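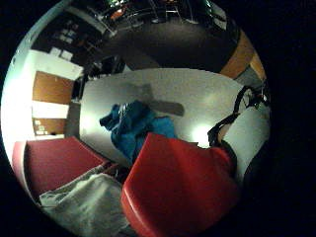 Fig. 4. Teal cloth on the pale surface.

23/07/2022
Afaf Khoury, Nasden

4. Teaching the cloth task by hand

4.1 Hold the Biltier gripper loosely. It copies you faithfully, bad habits included.

4.2 Record 15 demonstrations. Crumple the cloth differently each time; your laundry at home is good practice.

CAUTION: Keep fingers clear of the jaws.
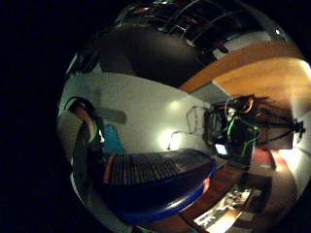 4.3 Move at half your normal speed. If you feel silly, you're close.

NOTE: Pause for roughly 10 seconds between takes. Sighing is optional and isn't recorded.
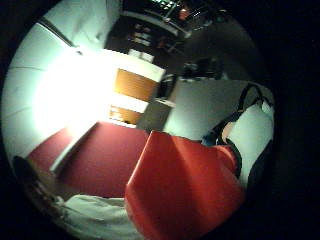 4.4 Save the session, then delete the takes you'd rather Silvan didn't see.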